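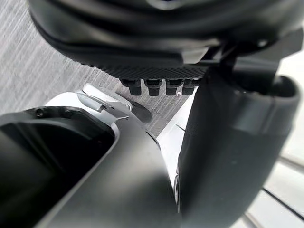
About Kerslake House

Kerslake House is a residential school of household studies, run by the Brellmont Trust. We teach the ordinary work of a kitchen to adults preparing to live independently, and our courses run for 5 weeks, with an open morning each Saturday.

Teaching takes place in the Prindisell Kitchen, where students learn to wash, dry and put away crockery, to load a dishwasher and to leave a sink in good order. Places are limited – early application is advised.
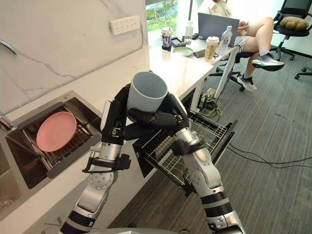
The Prindisell Kitchen: sink with dish rack and pink plate, and the dishwasher rack pulled out.

Enquiries should be addressed to the Admissions Office.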